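Shop > Paints & Finishes > Primers > Stumis Wall & Panel Primer

We use cookies to keep your cart working and to see which pages get read. By staying on the site you agree to this. Manage settings

Stumis Wall & Panel Primer, Gray

Water based. Matte. One color, medium gray. Quart and gallon. In stock most weeks, gallon goes first.

Been selling this one since the shop was just a counter and a phone. Still the primer we send people home with when they come in asking for "something to go under something else." Goes on bare drywall, old latex, sanded wood, hardboard, MDF, canvas board. Not for metal. Not for floors. Please not for floors, we get that call every spring.

Why gray

White primer under a dark topcoat means extra coats. Everybody knows this and everybody buys white anyway. Gray gets you to navy, forest, brick, charcoal, deep red in fewer passes. Under pale yellow or a clean white, go buy white primer, we carry that too, separate page.

The other reason is you can see what you're doing. White on white wall, you miss spots. Gray on a white wall, you don't. Then the topcoat over gray, same thing again.

Some people leave it as the finish. Wasn't made for it but it looks good, flat and quiet. Back walls, inside of shelving, the wall behind a desk. If you do that, put a clear matte over it anywhere hands go. The Pakon clear works and doesn't shift the color. Other clears might. Test first.

What's in the can

Acrylic, water cleanup, low odor. Low is not none. Open a window. It's thick out of the can, thicker than most people expect, and that is normal. Stir from the bottom, there's always a heavy layer down there, takes a few minutes with a real stick. Don't shake it. Shaking puts air in and the air comes out on your wall as little craters.

Don't thin it for brush or roller. For a sprayer, a splash of water at a time until it runs through your cup right. No numbers here, cups are all different and we got tired of arguing.

Drying

Dry to touch same morning in a warm room. Sand or recoat after 6 hours. Topcoat next day if you can stand to wait. Cold room or a damp basement, double everything. If it feels cool to the back of your hand it isn't ready.

Full cure 16 days. Matters for anything that gets stacked, leaned, or has tape put on it. Painters tape on day two will take it right off, seen it plenty.

Surface prep

Short version, clean and dull. Long version:

New drywall. Wipe the dust, damp sponge, let dry. Mud joints drink primer so hit those first, then do the whole wall.

Old paint, flat. Wash it, rinse it, let it dry. Fine to go right over.

Old paint, shiny. Scuff with 220. You don't need to take it down to anything, just kill the shine. Wipe after.

Bare wood. Sand with the grain, vacuum, wipe. Knots need a shellac spot first. This primer won't hold back knots or water stains or marker or smoke. The old label said it did, the new label doesn't, go with the new label.

MDF and hardboard. Faces are easy. Edges are a pain, they soak and swell. Thin coat on the edges, let it dry, sand, then again. Some folks run wood glue cut with water on the edges first. Works ok.

Canvas board and art panels. More on this down below because it's half our email.

Tools

Roller, 3/8 nap for walls, foam for panels and doors. The Kuusk foam rollers are the ones on our rack and they don't shed. Cheap foam does shed and you'll be picking crumbs out with a toothpick.

Brush, any decent angled synthetic. Natural bristle goes limp in it.

Wash everything right away. Once it sets in a brush, it's set. Warm water and dish soap, comb the bristles, hang it up. Rollers honestly we just toss.

Coverage

Depends on the wall. Smooth sealed surface a gallon goes a long way. Fresh drywall a lot less far. Use the calculator on the can's back label, it's on the cautious side, and if you end up with an unopened gallon bring it back with the receipt. Opened cans we can't take, sorry.

Whole room in one color, buy it all at once and check the batch numbers match. If they don't, pour the cans together in a bucket. Gray shows batch changes more then you'd think, especially if you're leaving it as the finish.

For artists and panel painters

OK so this. A lot of you use it as a ground and we should of written this section years ago.

Yes it takes acrylic. Has good tooth, not gritty. Three thin coats, sand lightly between, each one crossways to the last. If you want it really smooth use the foam roller and then wet sand the last coat with 400 and not much pressure.

Oil over it, people do, we can't promise anything. It's a house paint product. For work you're selling or want to keep, use a proper ground. For studies, copies, school stuff, stage flats, signs, go ahead.

Seal the back of the panel too. One coat. A panel primed on one face only will cup, sometimes overnight. Edges as well.

Mid gray is a nice place to start a picture from. You're not fighting white the whole time. Lights look like lights the minute they go down, and darks too. Good for copying the old dramatic stuff, night skies, storms, anything with navy and orange shoving at each other. Burnt orange over this gray barely needs a second pass. Navy, same. Pure yellow will look dirty until the second or third coat, so put a bit of white under it where you want it to glow.

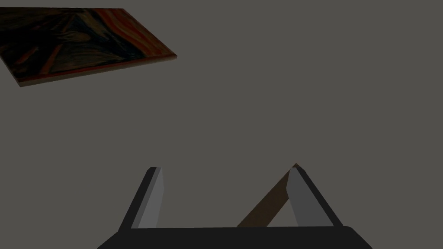
For hanging finished panels, the gray makes a decent wall too. Strong color sits well on it and there's no glare coming back off the flat finish. Keep the lights off to the side. If the wall is going to have things moved around on it a lot, clear coat, see above, otherwise you get rub marks at every spot where a corner touched.

Sizes

Quart. Doors, a few panels, trim, patching.
Gallon. Rooms.
Five gallon pail. Special order, pick up only, we won't ship it. Heavy and the lids pop.

Shipping

Ground only, it's a liquid. No shipping when there's a freeze in the forecast, it ruins the paint and you won't know until you open it. Usually we stop northern orders sometime in October and start again when it warms up. If you ordered late and we're holding it, you'll get an email.

Dented can? Dents are fine if the lid is tight. Leaking is not fine. Send us a note before you open it and we'll sort it out.

Storage

Lid on hard, rubber mallet, not a hammer. Upside down for a second to seal then right side up. Indoors, not the garage if your garage freezes. Once it has frozen it goes lumpy like cottage cheese and no stirring brings it back. Opened can is good for a year if you kept the rim clean. Smell it. If it smells sour it's done.

Compared to the others we carry

Jimia All Surface. Costs more, grips better on tile and laminate and shiny stuff you can't sand. Smells more. Dries faster than you want on a big wall. Buy that one for kitchens, this one for everything easy.

Pakon Block. The stain one. Water marks, smoke, marker, knots. White only. You can spot prime with it and roll the Stumis over the top once it's dry, that's what we'd do.

House brand contractor primer. Cheap, thin, fine for new drywall going white. Not for panels.

Problems people write in about

Bubbles in the roller finish. Rolling too fast or shook the can. Let it dry, sand, one more coat, slow.

Peeling off an old door. Nearly always old oil paint under there, or wax, or furniture polish. Strip it or scuff it hard and use the Jimia.

Streaks when dry. Didn't stir enough. The gray settles.

Topcoat looks darker than the chip. Give it a day. If it still does then it needs the second coat, gray under a mid tone will pull it down a little until it's fully covered.

Feels chalky. Too much water added, or it was put on in a cold room. Light sand, wipe, recoat.

Roller lines on a big wall left as finish. Keep a wet edge, work top to bottom, don't go back into it after it starts to grab. Get somebody to cut in while you roll.

Can we tint it? No. It's a finished color, there's no room in the can and the machine isn't set up for it. People mix their own topcoat in a little for a warmer gray, up to you, won't be returnable.

Label changed in June 2020, same paint inside. If yours has the old blue label it's fine to use, just ignore the bit about stains.

Store hours are on the contact page. Color card is free at the counter or we can stick one in with an order, put it in the notes box at checkout.

Get the newsletter. Sales, restocks, the odd how-to. Enter your email to sign up. Unsubscribe whenever.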